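My first 24-hour kart race, and what I'd pack next time

2 August 2022

So I finally did it! After years of sprint races at my local track (ten minutes, a lot of bumping, home for lunch) I got talked into a proper endurance event with a team called Bestia, and I'm still finding rubber crumbs in my ears.

We had 7 drivers for one kart, which sounded like plenty back in May when we signed up. Then two of them got stuck doing double stints in the dark and we all learned how long an hour feels when your ribs hurt. Budstead is a lovely circuit, fast and open at the top, but the last corner before the pits has a bump right at the apex and you hit it every single lap. I did 82 laps in my longest run and I could draw you that bump from memory.

The race itself went pretty well until about breakfast time. We'd climbed to fourth and were catching the Henríquez kart, who had been smooth and annoyingly tidy all night, and then our chain let go on the back straight. I was in the seat. I coasted, said some things inside my helmet, and got towed in. Twelfth at the flag, and I'd do it again tomorrow. 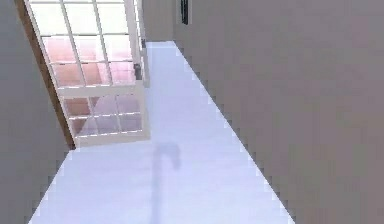
What I'd bring next time

A rib protector that fits. Mine was borrowed and a size too big, so it slid around and rubbed (I have the bruise to prove it).

More gloves! I took one pair, they got soaked in sweat by the second stint, and putting them back on at 3 a.m. was the low point of my weekend.

Real food. We lived on chips and gummy bears. The Ritik guys in the next pit had rice and a slow cooker and looked ten years younger than us by sunrise.

A spare chain, obviously. Two, if I'm buying.

Entries for next year open soon and the group chat is already arguing about who starts. I want the first stint, and I'm bringing my own seat pad.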